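The glove trackers are on their third revision, and this one has held up long enough to write down.

The setup, for anyone joining now: a pair of gray gloves, each with a white cube on it, each cube printed with black square markers. A camera mounted at head height looks down at the table and solves for the pose of each cube. The poses go to a log, and the log eventually drives a two-arm rig that Venkatesh Thampi is building on the other side of the workshop. His half is not ready. Mine is close.

## Cubes

Revision one used a single flat marker per glove. It lost the pose whenever the wrist rolled past a modest angle. Revision two was a cube with markers glued on as paper squares, and the corners lifted after a few sessions. Revision three is printed in two colors in one job, so there is no glue and no edge to lift. Each cube is 41 mm on a side and weighs 23 g with its mount.

The mount matters more than I expected. If the cube shifts on the glove by a couple of millimeters, the error shows up at the fingertips as something much larger. I moved from hook-and-loop to a stitched plate. Sharada Unnithan did the stitching, and it is better than mine.

## Calibration

I calibrate the camera with a printed board and 25 views, then fix the focus. Autofocus changes the intrinsics enough to matter. The cube-to-hand offset is solved separately by touching one fingertip to a fixed point and rolling the wrist through as much range as it has.

## Soft objects

Rigid things were easy. Cloth is where the log gets interesting, because both hands move together and the cubes end up facing each other. The oven mitt is my standard test now. It is padded, it holds a shape for a moment and then sags, and it needs two hands to turn or flatten properly.

The longest log so far has 871 frames. Dropouts cluster where the hands cross. I fill short gaps by interpolation and throw out the long ones. Keerthana Achari wants a proper filter in there, and she is probably right, but I would like to fix the dropouts at the source first. Next change is a smaller marker border, then a second camera off to one side if that does not help.
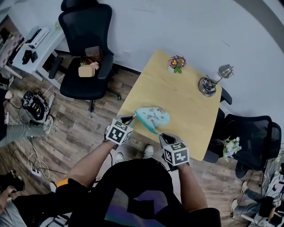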